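How to Sort and Store a Batch of Small Parts Boxes

Posted Jan 12, 2023 by Jade Vachon
Filed under: Workshop, Storage

Contents
1. What you need
2. Pick the outer box
3. Check before you pack
4. Pack the box
5. Label it
6. Where to keep it
Comments

Small parts that come in their own retail boxes are a nuisance to store. The boxes are too good to throw out, they slide off shelves, and after a few months you have 24 of them in four different places. I keep mine in used shipping cartons, one kind of part per carton. It costs next to nothing and it has held up for two years at our shop in Palarness.

1. What you need

A corrugated carton with all its flaps
Packing tape
A wide black marker
Plain paper for labels
A notebook or a spreadsheet

2. Pick the outer box

Filament cartons are my first choice. They are stiff, and anyone who runs a printer has a stack of them. Check the bottom seam and put a fresh strip of tape along it, even if the old tape looks fine. Run the tape up each side a couple of inches.

Don't use a carton that has been wet. The board goes soft at the corners and stays that way after it dries.

Leave the flaps on. You will want them for closing the box, and an open flap gives you something to hold when you pull the carton off a shelf. Old printing on the outside doesn't matter as long as your own label is bigger.

3. Check before you pack

Open each product box once and look inside. Make sure the part is there, along with whatever came with it: screws, cables, the folded sheet. Write the model and the date in the notebook. If a part has been used, put a pencil mark on the end of its box. I use a small U. Kojo Ametepe, who shares the bench with me, uses a strip of green tape. Either works if everyone in the shop does the same.

Empty boxes go in a separate pile. Flatten them or keep them, but don't mix them with full ones. I once shipped an empty box to a customer at Bellon and had to pay for the second delivery too.

4. Pack the box

Clear a table and set the carton on it. If the parts are heavy, lay the carton on its side and slide the first row in, then stand it up. Small square boxes pack best on edge, with the printed end facing up, so you can read the model without lifting anything out. Put the heaviest ones at the bottom.

Tossing them in is fine for a day or two while you sort. For anything longer, line them up — a loose pile shifts every time you move the carton, and the corners get crushed.

Fill gaps with crumpled paper. Stop packing when the tops of the boxes are level with the fold of the flaps. A carton that bulges can't be stacked.

5. Label it

Write the contents on two sides, next to each other, so at least one shows whichever way the carton is turned. Use the maker's name first, then the type of part. Cross out any shipping address. Leave QR stickers alone if they belong to the carton; cover them with paper if you scan your stock and they confuse the reader.

6. Where to keep it

A dry shelf between knee and shoulder height. Keep cartons off concrete floors. I go through mine every June and pull anything we haven't touched since the year before. Last time that was 9 boxes, and Knut Diekmann took them all for his evening class.

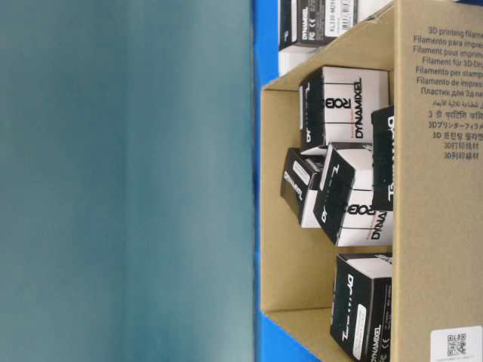

If you have more than 400 small boxes to store, cartons stop making sense and you should look at drawers. I'll cover the Gikosmont drawer units on a separate page.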